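Baskets, tubs and one very tidy laundry bench

Right, the gallery page I've been promising since September. This is the storage corner of the site, which means baskets, caddies, tubs and anything else that holds other things. If you came for the garden beds, they have their own page and I'll get back to them once the weather stops being rude.

A bit of background for newcomers. We moved into the Clovbridge place with a laundry that had one shelf, one tap that dripped and 267 clothes pegs (I counted them, because they were all in the sink and I wanted to know what I was dealing with). The previous people had been generous with pegs and stingy with cupboards. I've spent the time since then working out where everything lives, and somewhere along the way I got properly keen on small containers. My family thinks this is a phase. It's been a long phase.

I don't buy much new. Most of what I use came from op shops, the tip shop or the back of my own cupboards, and the few new bits are from Jirlow, where I have to be supervised. I set myself a budget of $10 a month and I've gone over it twice, once for a set of shelf risers and once for a colander I'm still very happy with.

So, notes on the pieces, with the picture in among them where I felt like putting it.

The white ones

I've got a soft spot for plain white baskets with slots or holes in the sides. You can see what's in them without tipping the whole lot out, air gets through, and they go under the tap when they get grubby. They also match each other even when they don't, if that makes sense. I have four from four different shops and from the doorway they pass for a family.

Round ones are better than square ones for anything tall, like bottle brushes and dish brushes and the long wooden spoons. Things lean against the curve and stay put. Square ones let everything slide into the one corner and then the basket wants to tip over. I lost a good jar that way.

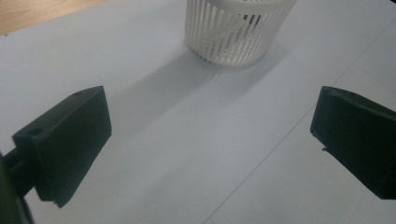

The trick I've come round to is leaving a clear patch of bench next to whatever you're sorting. I used to line up every container I owned and then try to work in the gaps, and I'd end up with pegs in the brush pot and brushes on the floor. Now I do one basket at a time. Everything comes out, gets wiped, gets looked at sternly, and goes back in or goes to the charity bag. Then the next one. It's slower but I finish, and I can stop for a cuppa halfway without the kitchen being out of action until dinner.

The peg situation

I kept 120 pegs at first and gave the rest away, then realised 120 was still silly for a household our size. The good wooden ones hang in a bag by the back door. The plastic ones that survived the sun are in a tub under the trough, and the ones that snapped when I looked at them went in the bin. If you're wondering whether your plastic pegs are past it, give one a squeeze outside with your glasses on.

I tried sorting them by colour for a week. It looked lovely and it lasted until the first windy day, when I had a full load of towels out and rain coming over the hill. I haven't bothered since.

The brush pots

Three pots, three jobs – dishes, veggies, and the horrible one for shoes and drains. The horrible one lives in the laundry and never crosses the doorway. I painted a grey stripe on it so there's no confusion, and then someone used it for potatoes anyway. We had rice that night.

Whatever you choose for dish brushes, get something that drains. I had a very pretty glazed jar for a couple of years and the bottom of it was a swamp. If you're attached to your jar, put a folded cloth in the base and swap it every second day. I did that for a while, then admitted I was doing laundry for a jar.

The tall shelf

The shelf is an Olisance, second-hand, and it arrived with a wobble. A bit of folded cardboard under the back left foot sorted it out and I've never replaced the cardboard with anything better. It measures 716 mm across, which I can tell you from memory because I've measured baskets against it in three different shops. Two medium baskets and a narrow one fit on each level, with just enough room for your fingers.

Heavy things go on the bottom, obviously, but I also put the annoying things there. Spare bulbs, batteries, the cable for a speaker we no longer own. If I have to crouch to get at them I'm more likely to ask whether we need them at all. The batteries now have their own lidded tub and the flat ones go in a jar for the drop-off at the library.

Labels, or no labels

I go back and forth on this. I labelled the lot one winter with a label maker and it felt marvellous for a fortnight. Then things moved and the labels didn't, so for months we had a basket marked CANDLES that was full of dog towels. Now I use a strip of masking tape and a pencil. It peels off, it costs next to nothing, and my handwriting gives the place some character.

The exception is the first aid tub, which has a proper label on the front and another on the lid. Everyone who stays here gets shown where it is.

Cleaning the slotted baskets

People write to me about this more than anything else! Warm water, a squirt of dish soap, and an old toothbrush for the slots. Rinse it, shake it hard over the sink and leave it upside down on a tea towel overnight. For the chalky white marks you get in the laundry I use vinegar on a cloth, leave it while I do something else, then rinse well. I wouldn't put the thin ones in the dishwasher. I had one come out shaped like a hat.

What's next

I'm eyeing off a stack of crates at the tip shop, and there's a wire rack from Durán that a reader swears by for lids. I've cleared the spot where it would go, so you can guess how that's heading. The linen cupboard is the other big job, and I've been avoiding it because the fitted sheets live in there and I've never won against a fitted sheet.

The page counter says 639 of you dropped by this gallery last month, which is lovely, hello! If you've got a good way to keep lids with their containers, the comments are open and I'm all ears.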